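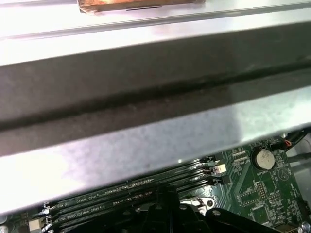 Photo: Soledad Requena

Secondhand Server Memory and Drives: Your Questions, My Answers
Last updated 27 January 2021

Hi, I'm Soledad! I take apart, clean up and put back together old two-processor server boards, mostly for people who want a lot of memory at home without spending a fortune. I get the same emails over and over (which is fine, I like email) so I finally typed up my answers. If yours isn't covered, write to me and I'll add it.

What does DIMM8_CPU1 mean?
It's the name of a memory slot. DIMM is the stick of memory, the number is the slot, and CPU1 tells you which processor that slot belongs to. On a board with two processors you'll find a second set marked CPU2. If you only have one processor installed, the other one's slots usually don't work at all, and I've had more than one panicked message about "dead" slots that were perfectly fine!

Why do the numbers skip?
Lots of boards group their slots in evens and odds, so you'll see a DIMM8 right next to a DIMM6. It looks like a mistake the first time. Go by the printed label and the manual, and please don't count from the edge of the board. I did that on my first Lockwood and spent a whole evening chasing a memory error I had made myself.

Do I have to fill every slot?
Nope. Start with whatever the manual calls the first slot on each channel and work outward in matched sticks. I sell mostly 16 GB sticks and a pair of those is plenty for a file server and a few odds and ends.

How do I get a stick out without breaking the clips?
Power off, cord out, and touch bare metal on the case first. Then push both end clips outward at the same time and the stick pops up by itself. If one clip won't budge, something is in its way, usually a cable or a bit of the case. Move that first. Clips on older boards get brittle and I don't have a drawer full of spares (I wish).

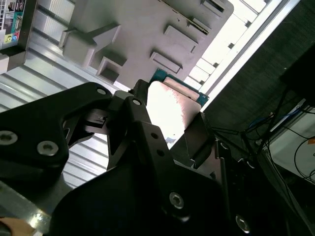 What's the best way to hold a bare circuit board?
By the edges, with clean dry hands. Keep your fingers off the contacts, and lay it on an antistatic bag or mat when you need to put it down.

Can I use regular desktop memory in a server board?
Usually not. Most of these boards want registered memory and won't start with the desktop kind, even when it fits the slot. Check the letters on the sticker before you buy, from me or from anybody.

My copper has gone brown. Is it ruined?
It's tarnish, and copper just does that. I leave it alone unless it's on a surface that has to touch a processor or a heat sink, and then I wipe it with rubbing alcohol and a lint-free cloth. No steel wool near the board, please!! Those tiny metal hairs get everywhere.

Do I need to take the sheet metal off first?
It depends how far it hangs over the slots. On the Sterkeck cases I can get a stick out with the metal still in place, but it's a knuckle scraper and I don't enjoy it.

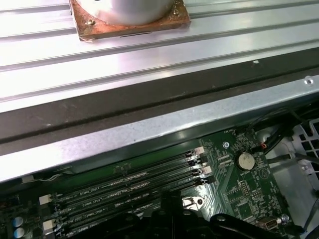

On the Billelex ones I don't even try anymore. I take out the screws, put them in a muffin tin in the order they came out, and lift the whole piece away. It adds a few minutes and saves a lot of swearing. Watch the cut edges of the metal too, some of them are sharp.

Do you ship?
Yes, or you can pick up in Flellcombe by appointment. Memory goes out in antistatic trays, and whole boards get a box inside a box. Returns are fine until the end of May on anything you buy this winter.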